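Fórum Casa e Reparos > Portas, grades e fechaduras

Tópico: Porta de vidro com moldura de metal, cadeado e cabo passando na frente

ferrolho_zn
Boa tarde. A entrada aqui de casa tem uma porta de vidro escuro com moldura de metal cinza e, do lado, um portão de grade quadriculada. Uso cadeado na parte de cima porque a fechadura original parou de funcionar em novembro. Tenho duas dúvidas. A primeira é se vale trocar a fechadura ou continuar só no cadeado. A segunda é o que fazer com o cabo branco da internet, que o instalador deixou solto por cima do vidro. O orçamento que recebi para a fechadura foi de 300 reais com mão de obra.

marta_do_sobrado
300 com mão de obra está bom, se a peça for decente. Peça a marca antes de fechar. No meu portão colocaram uma Menum e ela está lá há 8 anos, só precisou de grafite.

ferrolho_zn
Ele falou em Lebrun, modelo 518. Alguém conhece?

gradil77
Tenho a Lebrun 518 no portão dos fundos. Funciona, mas o miolo é curto e em perfil mais grosso fica fundo demais. Meça o perfil antes de comprar. Eu no seu lugar ficava no cadeado, que se troca em cinco minutos e não precisa furar nada.

marta_do_sobrado
Discordo. Cadeado pendurado em moldura vai batendo e marca a pintura, e de dentro de casa é ruim de abrir numa pressa. Para porta de uso diário eu não recomendo. Para portão que fica fechado o mês inteiro, tudo bem.

gradil77
A batida se resolve com um pedaço de mangueira no arco. Uso assim e a pintura está inteira.

ferrolho_zn
A moldura encosta quase na parede, então não sobra muito espaço para trabalhar com furadeira daquele lado. O cabo desce fazendo curva na frente do vidro.

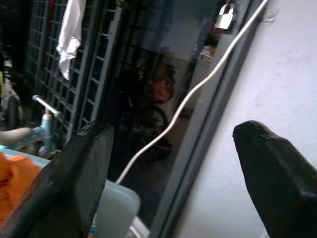

oficina_bairro
Qual é o melhor jeito de prender um cabo fino nessa região sem furar a moldura?

Canaleta adesiva estreita, colada na parede, ao lado da moldura. Limpe a parede com pano e álcool, espere secar, cole de cima para baixo e só depois encaixe o cabo. A da Prelleo, de 2 metros, corta com estilete. No vidro não cole nada, a cola resseca com o sol e depois dá trabalho para tirar.

gradil77
Canaleta em parede pintada solta com a umidade. Prefiro abraçadeira com prego, dessas de eletricista. Fura pouco e dura mais.

oficina_bairro
Depende da tinta. Em acrílica nunca soltou comigo. Em parede com cal, aí sim, melhor pregar.

ferrolho_zn
A tinta é acrílica, branca lisa. Tem umas marcas fracas, mas não está descascando.

oficina_bairro
Então canaleta. Deixe uma folga no cabo perto do chão e confira se a porta não prende ele quando abre.

marta_do_sobrado
Outra coisa: se a moto fica estacionada perto, cuidado com o guidão no vidro. O meu trincou assim e tive de pedir outro na Hurorach, demorou para chegar. Hoje tenho um batente de borracha no piso e a roda para antes.

ferrolho_zn
A moto fica ali mesmo. Vou ver esse batente.

gradil77
E o cadeado, decidiu?

ferrolho_zn
Vou medir o perfil hoje depois das 18h. Se couber, ponho a fechadura e passo o cadeado para a grade. Se não couber, fico com ele e ponho a mangueira no arco. A canaleta eu compro de qualquer jeito.

marta_do_sobrado
Meça também a distância do furo até a borda. Foi onde errei na primeira compra.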